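Tue 31 October

Looking after the two-arm table at Trulby

Since September I am responsible for one cell in our workshop at Trulby, and a few people asked me to write down how I keep it in good order. I am not a trained mechanic, so please take this as notes from daily work.

The cell is a table with two arms which face each other. We call it Mustau, after the project that paid for it. It practices setting a table: tray, plate, cup, spoon. The work is light, and I thought at first that a machine with such light work would need very little care. This was a mistake. In my second week the left arm began to stop in the middle of a move, always when it reached far to the center. I changed settings for two days. Then I moved the cable bundle by hand while the arm was standing still, and the error came immediately. One connector near the shoulder was half out.

Now I begin every morning with the cables. Power is off, and I bend each joint slowly through its range and watch if the bundle pulls anywhere. There must be a loose loop at every joint, but a small one, or it catches on the frame. I used to tie the cable ties very tight because it looked clean. Please don't do this. 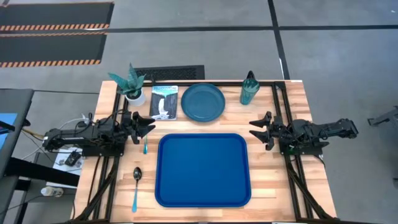 After the cables come the bolts of the base. The bracket sits on the aluminum frame, and the nuts in the slot like to creep a little. I put a line of white paint marker across each bolt head and the bracket, so one look is enough to see if something has turned. In September I found two lines that did not meet anymore, both on the right side.

Then I do the grippers. I wipe the fingers with a dry cloth, close them on a strip of paper and pull. If the paper slides out on one side only, the fingers are not parallel and I loosen the screws and start again. The counter showed 1156 cycles when I did this for the first time, and the left pair was already a bit off. My plan is to change the finger pads at 2000, but the right ones were finished at 1338, so I ordered a second set from Trornent. They still did not arrive.

The last thing is the home position. Both arms should come to rest at the same height. I check it with a wooden block that I cut for this purpose - a ruler is also fine, but it slips. If one arm is too low, I repeat the zero procedure from the Iyamu manual, page by page, even when I think that I know it by heart. Once I skipped a page and had to do everything two times.

Next I want to replace the power adapter cord with a longer one and lead it under the table. When the pads come I will write how the change went.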